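Fliltari 工作间图集：桌子、木箱架和盒子

首页 > 图集 > 工作间 > Traststead 二楼

更新：2023年3月25日

搬到 Traststead 二楼之后，有不少人来信问我们的东西怎么放，木箱从哪里来，桌子用的什么面。这一页集中放工作间的照片和说明，按区域排列，每一处写几行。家具尺寸只写我们量过的，没有量过的不写。早先那间屋子的图集仍保留在旧页，不再更新。

说明文字由办公室整理。木箱和架子的部分改过一次，原因写在相应的地方。

一、房间

工作间是一个整间，没有做隔断。墙是白的，门也是白的，搬来的时候就这样，我们只补了几处钉眼，没有重刷。

搬进来之前讨论过要不要隔出一个小会议室。画过两张草图，隔完以后架子那一侧只剩一条窄过道，抬箱子转不过身，就放弃了。开会的时候把椅子拖到一起，开完再推回去。

地面沿用原来的。拖椅子有声音，楼下提过一次，后来给椅脚和轮子都做了处理，之后没有再提。

房间的使用分成三块：靠窗一侧做长桌，坐着的人都在那边；木箱架单独占一块；白色桌子放在外面，供摆放和操作用。三块之间没有画线，靠家具的位置区分。

二、长桌

长桌是从旧屋子拆过来重新装的。拆的时候把每条腿和对应的位置都写了编号，装的时候还是装反了一条，拆下来又装一次。

桌上放显示器、键盘和手头在用的东西。长桌允许乱一点，这是定家具位置的时候就说好的。要求只有两条：下班前水杯带走，插线板上面不压东西。

主机放在桌下。原来有人提议做吊架把主机挂起来，问过价钱，做一个 480 元，还要在桌板底下打孔，没有做。现在直接落地，打扫的时候挪一下。

线从桌子后沿走，用扎带捆在横梁上。扎带用可以反复开合的那种。一次性扎带剪了三回以后就不再买了。标签贴在插头这一端，写设备名，不写人名，换座位的时候不用重贴。

长桌前的椅子是灰色的办公椅，和架子前的那种不同款。两种椅子不混放，混过一次，结果坐习惯了的人每天早上都在找自己那把。

三、木箱

木箱是 Nudari 的浅色木箱，买的是没有上漆的。上漆的也看过样品，漆面容易蹭到别的箱子上，边角掉了以后更难看。没有上漆的脏了可以用细砂纸擦一遍。

到货的时候有几只箱口有毛刺。用砂纸把提手孔的内侧磨了一遍，别的地方没有管。后来补买的一批毛刺少些，木色比头一批略浅，放在一起看得出来，用了一阵之后差别变小了。

箱子上架以前先装满试着抬。能一个人抬起来放到胸口高度的，算合格；抬不动的，分成两箱。这条定下来以后，再没有出现过要两个人去搬一只箱子的情况。

每只箱子只放一类东西。一类东西装不满一箱，也照样占一箱，剩下的空间不塞别的。头几个月有人不习惯，觉得浪费地方，把螺丝和胶带放在一起，后来找螺丝的人翻了半天。现在螺丝归螺丝，胶带归胶带。

箱里的小件再用袋子或者小盒分一层。袋子用透明的，封口朝上。小盒不统一，能放平就行。

箱内垫一张纸板，隔开木头和金属件，纸板脏了就换。纸板从快递箱上裁，裁的时候照着旧的那张描线。

四、木箱架

架子是 Danzer 的，层板高度可调。买之前量了木箱的高度，层高按箱子高度再加 4 厘米来定，手可以伸进去把箱子往外拉。加得再多，一层的位置就浪费了；加得再少，抽箱子时会刮到上面那层。

装架子花了一个下午。说明书上写两个人可以装，我们用了三个人，第三个人负责扶着。先把立柱和最底下的一层装好，立起来校平，然后从下往上装。校平这一步不要省，地面有一点斜，第一次没有校，装到上面几层时孔位对不上，只好松开重来。

架子装好以后用两个角码固定在墙上。墙是空心的，普通膨胀钉吃不住，换了空心墙专用的那种。

箱子按使用频率摆放。每天要拿的放在腰到胸口之间，每个月才用一次的放下面，重的也放下面。上面的层放轻的东西，比如泡棉、空袋子、备用的纸板。

架顶放硬壳箱，不放零散的东西。硬壳箱外出的时候才用，平时放在最高处不碍事。拿的时候要踩踏台，踏台收在门后。

架子上的标签贴在层板前沿，箱子上的标签贴在箱体正面，两处写同样的字。箱子拿走以后，看层板就知道该放回哪里。标签用黑字白底，写中文，不写编号。编号试过，要对着表查，查了两个星期就没有人查了。

五、白桌

白桌是整间屋子里用得最多的一张。桌面选白色，深色的小零件掉在上面容易找到。白色的缺点是显脏，记号笔的痕迹要当天擦，隔夜以后要用酒精。

桌高没有改过。站着用略低，坐着用正好，所以旁边总要留一把椅子的位置。

桌面每天收工时擦一遍。擦布有两块，一块湿的一块干的，挂在桌子侧面的钩子上。擦之前先把盒子拿起来，不要绕着擦，绕着擦会在桌上留下一圈灰印。

放在白桌上的盒子限定为扁的、能平放的。高的瓶罐不放，倒过一次胶水，清理了一个上午。盒子用完不一定马上归架，当天还要用的可以留在桌上，收工时再统一放回。 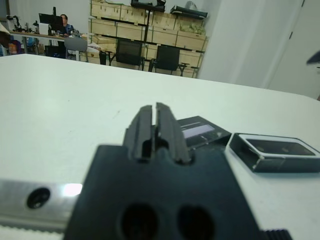 白桌上的两只深色扁盒，靠近的一只贴着淡紫色标签；后面是木箱架和两把黑色网背椅。

六、扁盒

扁盒分两种用法。一种盖子上贴标签，里面装什么写在标签上；一种盖子能看到里面，不贴标签。两种都留着，没有打算统一。

标签的颜色沿用旧屋子的习惯，淡紫色的用在需要还回木箱的盒子上。颜色本身没有别的意思，当时买的标签纸就剩这一种，用着用着就固定下来了。后来又买过同色的，不同批次深浅有差别，不影响使用。

盒子选深色，是照顾到里面的东西。有些零件是浅色的，放在浅色盒底上不容易看清。白桌配深盒，用过一段时间觉得合适。

买扁盒时注意看铰链。有一批铰链是薄塑料，开合多了就断，断了以后盖子和盒身分家，盖子最先找不到。现在只买带轴的。

扁盒不要叠得太高。叠两只没有问题，叠到四五只，最下面那只就没有人愿意去拿。要用哪只，就把哪只单独拿出来。

盒底贴一层薄胶垫，放在白桌上不会滑。胶垫裁成条，两边各贴一条，不必铺满。

七、椅子

架子前面放的是黑色网背椅。夏天坐着不闷，靠背也不占地方，可以并排推在一起。买的时候在店里坐了十来分钟才决定，扶手的高度合不合适，坐一下子试不出来。

网背椅的网面容易积灰，用吸尘器的小刷头吸，不要用湿布。湿布擦过一次，干了以后网眼里结了灰块，挑了很久。

椅子平时放在架子前。取下层的箱子时需要把椅子推开，这一点有人提过意见，认为椅子应该放到别处。试着挪到门边，进出的人总碰到，又挪了回来。目前维持现状，取箱子的人顺手推一下，取完推回去。

灰色办公椅是旧屋子带过来的，气杆换过一次。换气杆自己就可以做，用管钳把旧的拧下来，新的直接压进去。旧的那根很紧，喷了除锈剂等到第二天才拧动。

八、小白桌

除了工作用的白桌之外，还有一张小的白桌，放在网背椅旁边。这张桌子当临时搁置用：从架子上取下来的箱子先放在上面，翻完了再放回去。

没有这张小桌的时候，箱子都放在地上，人蹲着翻，腰受不了，路也堵了。小桌是在旧货市场买的，270 元，桌面有一道划痕，没有处理。

小桌上不允许过夜放东西。这一条执行得一般，月底检查时常常会看到一两件。看到的人负责收，不追究是谁放的。

九、门和通道

门是白色的，向里开。门后留出开门的范围，不放家具，只放踏台，踏台折起来贴着墙。

从门到长桌的通道保持能推过一辆小推车的宽度。推车借自楼下，不固定停放在屋里。送货的人一般只送到门口，剩下的一段自己搬。

通道上不拉线。确实需要临时接电的时候，线贴着墙根走，当天收。

门边墙上挂着一块白板，写本周要补的耗材。补好的擦掉，没有补到的留着。白板笔用绳子拴住，拴过三支，绳子都在，笔换过。

十、搬家时的装箱

有读者问搬家是怎么装的，补写在这里。

搬家之前先清理，清理用掉的时间比搬的时间长。把所有东西摊开，分成带走、送人、扔掉。拿不定主意的另放一堆，贴上日期，到搬的前一天再看一遍，还是拿不定主意的就扔。最后真正舍不得扔的没有几件。

带走的东西按类装进木箱，木箱直接上车，到了新屋直接上架。这样做省掉了纸箱，也省掉了拆箱再装一遍的工夫。木箱没有盖，上面铺一层纸板，用捆扎带绕两圈。捆扎带不要勒得太紧，勒得太紧箱口会变形。

装车的顺序是长桌的桌板先上，靠车厢侧面立着，中间夹毯子；然后是架子的立柱和层板；木箱最后上。卸车时木箱先下来，先堆在门边，结果把架子的路挡住了，又挪了一次。下次应该让架子最后上车，先卸先装。这是搬完以后才想到的。

显示器用原来的包装。原包装没有留的，屏幕朝内，两台面对面，中间垫泡棉，外面裹毯子，放在小车后座带走。

小零件不论多少，都要先封口再装箱。有一盒没有封口，路上洒在箱底，垫片和螺母混在一起，分了一个晚上。

灯泡、胶水、酒精单独装，不和别的东西混，由人随身带。

十一、每周的整理

整理放在每周最后一个工作日的下午，一共 21 分钟，用手机计时。时间是试出来的：最早定半小时，后面一段大家都在闲聊；改成一刻钟，又收不完。21 分钟刚好够收白桌、小白桌和长桌上的公共部分。

顺序是先桌面，再椅子，最后看架子。桌面上的盒子归到箱子里，箱子归到层板上，椅子推回原处。地面由最后走的人扫。

个人座位自己收，不列在整理范围之内。

整理的时候不做大的调整。想换位置、想添箱子、想改标签的，写在白板上，月底一起商量。以前一边整理一边调整，常常弄到很晚，东西也没有收好。

每个月月底把架子从上往下看一遍，空了的箱子拿下来，满了的箱子分开。坏掉的盒子当场扔，不留着修。说要修的盒子，一个也没有修过。

十二、清洁用品

白桌面用中性清洁剂稀释以后擦，顽固的印子用酒精棉片。不用钢丝球，也不用带磨砂面的海绵。边角有一小块发毛，就是早先用磨砂面擦的。

木箱不沾水。灰用刷子刷，油印用砂纸磨掉。砂纸用细的，磨完用干布抹一遍木粉。

架子用拧干的抹布擦，层板前沿的标签绕开。标签边角翘起来的直接换新的，不要补胶。

黑色的东西积灰最明显，硬壳箱放在架顶，过一阵就要擦。取下来擦比踩在踏台上擦安全，多花的时间不多。

十三、常被问到的几件事

木箱在哪里买。Nudari 的箱子我们是直接订的，零买也可以，到货时间不一定。买之前先量架子，木箱的外尺寸和提手孔的位置都要看。

架子能不能放别的箱子。可以，层板高度能调，调的时候要把这一层清空。塑料箱比木箱滑，放在高层时建议在层板上贴防滑条。

为什么不用抽屉柜。旧屋子里用过抽屉柜，拉开才看得到里面，而且不能整个抽屉端走。木箱可以连箱带东西一起端到桌上，用完端回去。抽屉柜现在放文具和票据，别的不放。

白色桌面会不会反光。会，灯正对着的位置有一块亮斑。把灯挪到侧面以后好一些。对反光敏感的人可以铺一张灰色的垫子，垫子也要选能擦的。

淡紫色标签在哪里买。普通文具店就有，没有固定的牌子。写字用油性笔，水性笔写上去会抹花。

椅子的型号。网背椅的标牌在坐垫底下，字已经看不清，所以写不出来。

能不能来看。平时有人在的时候可以，请提前写信。来的时候请不要搬动架子上的箱子，要看里面的东西可以请屋里的人拿。

十四、还没有做的

长桌的后沿还缺一条挡板，笔和小件会从后面掉下去。木料已经买好，还没有裁。

白桌侧面想再加一排钩子，挂剪刀和尺子。位置还在商量，装低了碰腿，装高了要弯着手去够。

架子最下面一层离地太近，拖把伸不进去。打算把这一层往上提一格，提完以后上面的每一层都要跟着动，需要把箱子全部拿下来，定在五月做。

小白桌的划痕有人提议贴膜，暂时不贴。

十五、更正

木箱一段原来写的是"全部为同一批"，有误，后补的一批已经在文中说明。

架子一段原来写固定在墙上用的是普通膨胀钉，那是第一次的做法，现在改为空心墙专用的固定件。照着旧文字做过的读者请检查一下自己的墙。

返回图集目录 | 旧屋图集 | 给我们写信

图片与文字：Fliltari 办公室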